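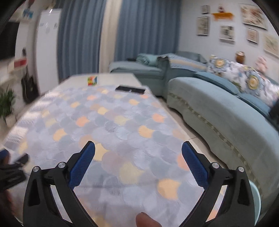

Unit 6. Local ordinances: adoption, amendment, repeal

Read these notes before the case work on the Skenbridge parking ordinance. Terms in the reader are used in the same sense.

6.1 Sources of authority

A city may pass an ordinance only on a subject the state has left to it. In a home rule city the power is presumed unless state law removes it. In other cities the power must be found in a statute. The first question in any dispute is which kind of city is involved.

6.2 Steps to adoption

Introduction – a council member files the text and it receives a number.
First reading – usually by title only.
Public hearing – notice must be published in advance.
Second reading and vote.
Signature or veto by the mayor.

Skenbridge Ordinance 956 set overnight parking permits for streets near the Karna rail yard. It passed on second reading in October. The fine for a first violation was set at 200 dollars.

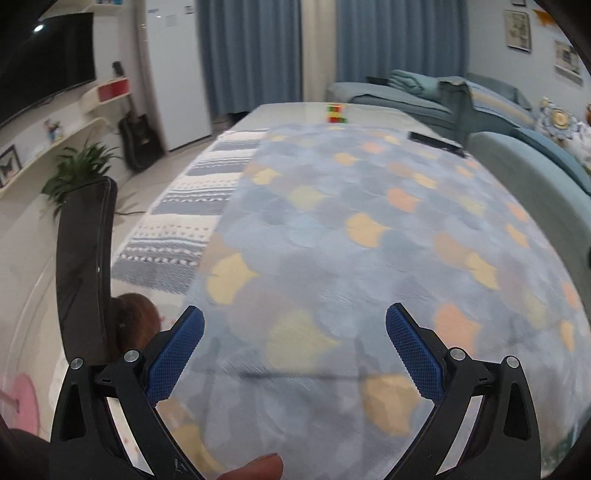 Page last changed: January 10, 2025

6.3 Amendment and repeal

An amendment changes part of the text and leaves the rest in force. Express repeal names the ordinance being ended. Implied repeal is found only where two ordinances cannot both be applied, and courts are slow to find it.

Repeal does not cancel fines already due unless the repealing text says so. Check for a savings clause.

6.4 Petition

The Skenbridge charter allows voters to force a repeal vote with 900 valid signatures. Signatures are checked by the city clerk – not by the council.

Reading: Esurari reader, chapter 2. Bring the text of Ordinance 956 to the next meeting.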